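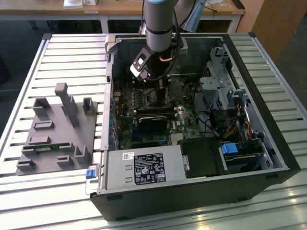 Li-hua Mak
February
4 min read

1/ ok thread time. Shared workshop at Stastton, back bench, me and Yee-man Siu, trying to get an arm to strip and refit old desktop PCs. Been promising this write up for ages so it's going up unedited, sorry

2/ why PCs: the workshop gets given dead office towers by the stack. Doing them by hand is fine for the first three and then your thumbs go. Also I wanted an excuse to do something with the arm that isn't stacking cubes

3/ the control code is called Cletoto. Don't ask, Yee-man named it. It's mostly python and a lot of waypoints. Currently 171 waypoints for one job which is too many, I know

4/ job list so far, in order of how much I've sworn:
memory sticks out
memory sticks in
processor out
processor in

5/ memory out is easy-ish once the latches are open. Latches are still me with a finger. Yee-man wants the arm to do them. Yee-man can write that bit then

6/ case goes flat on its side on the slatted table, side panel off. Took us two evenings to admit that standing it upright was never going to work. Everything you want to grab should be facing the ceiling

7/ next to it is the fixture plate, 3D printed, grey, pegs and slots. Small boards stand on edge in the slots so the gripper can find them again in the same place every time. Version five I think?? Versions 1 to 3 were too tight, 4 warped

8/ print time for the plate was 18 hours. Went home, came back Saturday, corner had lifted. Printed it again. Brim on this time

9/ people keep asking about the gripper fingers. They're the Shek ones, black, bolted on, nothing clever. Tried rubber pads, they left grubby marks on everything and slipped more than the bare fingers did. Pads are in the bin

10/ the proccessor is the bit I care about. You've got a flat square thing you can only hold by its edges and a socket full of stuff you must not touch. Come in a bit twisted and you're bending pins and then it's tweezers and a magnifier for the rest of the night

11/ so the routine is: load plate up by hand, arm comes over high, stops, looks, corrects, drops a bit, looks again. Slow. Painfully slow. Every time I speed it up I regret it

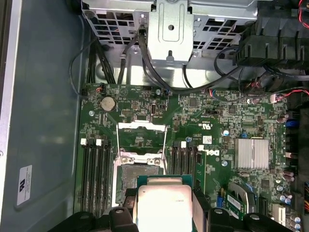 Processor in the fingers, socket open, Dell workstation board

12/ that wrist camera view is what I stare at all evening btw. The fixed one is nice for showing people but you can't line anything up from it

13/ lining up: we match the socket outline to the outline of the chip and nudge until they agree. Sounds neat. Then someone moves the lamp and the shiny lid on the chip goes white and it loses the edge completely. Blackout cloth over the window helped, taping the lamp to the shelf helped more

14/ force limit on the way down is the other half. Started at the default, way too brave. It's now low enough that it gives up if a cable brushes the wrist. Which happens, there are cables everywhere in these things -- drive cables esp, they spring back up just when you've tucked them away

15/ cable tip: velcro strap, pull them towards the drive cage, done. I spent a whole evening designing a printed clip for this. Velcro

16/ numbers as of last night, since Yee-man keeps a log and I don't: 52 goes at the processor since we re-did the calibration. Not putting a success rate up until we agree what counts. I say if it needs a finger poke it's a fail. Yee-man says a poke is fine

17/ cost, because it's always the first reply: arm belongs to the workshop so that's free to us. Our own spend is almost £335, most of it filament, a second power brick and a usb hub that didn't hate us. The Hondix hub hated us

18/ practice parts: use dead chips on a dead board until you trust it. We've got a tub of them. Do not use the one out of your own machine "just to see"

19/ what's next
-- lever and load plate done by the arm, not by me
-- fewer waypoints, please
-- a different make of case, see how much breaks (all of it)

20/ files for the fixture plate: yes I'll share them, I need to fix the slot widths first as they're measured off our boards with a cheap caliper. Nag me if I've not done it in a fortnight

21/ if you're near Stastton and have towers going spare, bring them down in the evening, we're usually in from 7. Take your drives out first!! we don't want your data

22/ kettle's on, Yee-man's just found another wobble in joint four, so that's tonite gone. More when there's more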